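### 4.3 Bowling workload across the club season

Our most exciting result concerns the part-time bowlers. Most studies of workload in cricket follow fast bowlers with professional contracts, and for good reason, as they break down most often. Club sides work differently. A batter who can turn the ball a little may be handed a long spell on Saturday with no bowling at all in the week before it, and the season log kept for the Favport league let us follow that pattern over by over.

The log holds 1325 spells. Of these, 585 were bowled by players whom their captains had listed as batters before the season. We did not expect the share to be so large! It means that a workload plan written only for the listed bowlers misses a great deal of the bowling that takes place, and it helps make sense of the shoulder complaints that Cardoso and Moreira found among top-order players in their earlier survey of the same league.

We grouped spells by the number of rest days before them and by whether the player had bowled in the nets during those days. Net bowling was self-reported on the Pristus diary form, which players filled in on their phones in the evening. Serrano checked the entries against the coaches' own notes for four of the clubs and settled differences by asking the player. Where the player could not remember, the entry was dropped.

Two things stand out. First, the part-timers' spells were bunched. A captain who found that a batter's leg-spin worked in one match tended to use it again in the next, often for longer, and then forget it for weeks. The sharpest jumps in load came in April, when squads were thin and the pitches slow. Second, soreness ratings followed the size of the jump much more closely than the total number of overs. A part-timer with a steady five overs a match reported less soreness than one who went from none to a full spell, even when their season totals were the same. This is a lovely, simple pattern, and it held up when we left out each club in turn.

We were keen to see whether the pattern would survive a stricter definition of a spell. In the main analysis, a change of ends counts as a new spell. Vondráček argued for joining such spells together, and we ran the numbers both ways. The gap between steady and bunched bowlers became a little wider with the joined version. We report the more cautious figures here.

The Ramalho ground needs a separate note. Its two pitches share a boundary, and some players turned out for both elevens on the same day. Morais recoded these days by hand so that overs bowled in the second match were added to those in the first. Leaving the ground out altogether does not change the direction of any result, though the estimate for wrist-spinners becomes less certain, as several of the busiest ones play there. 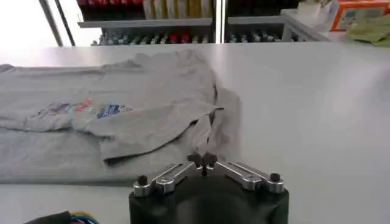
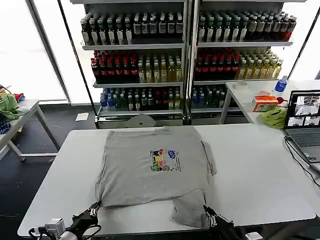
**Figure 4.** Gray T-shirt with a printed graphic, on a white tabletop.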